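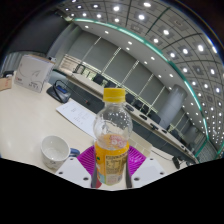 When the cleaning and catering team of Prulgate came to work on the first Monday of September, the evening list on the wall had become shorter. Collecting bottles, cups and left papers from the meeting rooms was no longer on it. The task still existed, but it had moved to a column with the heading "Cidis".

Cidis is the name the company gave to its room-clearing project. Prulgate rents meeting rooms by the hour in a business building, and between two bookings there are often only 14 minutes. In this time a person must take away what the last guests left, wipe the tables, push in the chairs and put out new water. Musyoka Makokha did this work for many years before he became shift leader.

"People think it is simple because it is a bottle," he says. "But is it a half-full bottle or an empty one? Did the guest go to the bathroom and will come back? You look at the table and you know. I can't say how I know."

To teach this to a machine, somebody has to show it. For this reason part of the team now spends the first two hours of a shift with a hand-held gripper, a tool with two fingers and a camera. They pick up a bottle, carry it, put it down, and begin again. The recordings go to the engineers, who use them to train the robot arm on wheels that works at night on the third floor. Until the end of September the team had made 2594 of them.

Lenni Riihimäki was one of the first who tried. He is 23 and studies in the evenings, and he likes that he can sit down between recordings. What he does not like is the slowness. A movement which takes him one second with his own hand must be done calmly, so that it can be followed later. "In the first week I was dreaming about bottle caps," he says. His wrist also hurt, and after he complained the sessions got a break in the middle.

The pay was a more difficult subject. At the start, recording was paid the same as clearing. Finn Sperling, who speaks for the employees, found this wrong. In his opinion the cleaners were giving the company a second thing, their experience, and this should have its own price. The talks took most of the summer. Now there is an extra payment for each recording hour, and a written promise that no permanent contract will be ended on account of Cidis before the next two years are over.

Sperling calls it an acceptable paper. "Two years is not long when you are 50," he says. He would have liked to include also the people with temporary contracts, who are almost one third of the team. The company refused.

Loïc Lefèvre, who leads the project, does not hide that he expects fewer evening hours. He speaks openly about numbers – on a good night the robot clears a room without help in 18 minutes, which is too slow for the daytime. Clear plastic is hard for it, he explains, as the camera sees the furniture through the bottle. Paper lying flat on a table is even harder, and there is the question of what is garbage and what is somebody's contract. At the moment the robot leaves all paper where it is, and a person comes afterwards.

This "afterwards" is what has changed most for the team. Lenni Miettinen worked until spring in a group of four, going from room to room with a cart and a radio playing. Now he walks alone behind the machine, between eleven and three, and checks. He finds fallen cups and chairs that were pushed against a cable. The work is lighter on his back, he admits. But he misses the talking, and he has asked to return to the early shift.

Makokha has his own worry. New employees used to learn from the old ones during exactly this simple evening work, and he is not sure where they will learn it now. He proposed that every beginner should clear rooms by hand for 100 hours before touching the gripper. Lefèvre has agreed to try it with the next two people who are hired. They start in the winter, and Makokha has already put their names on the early list, next to his own.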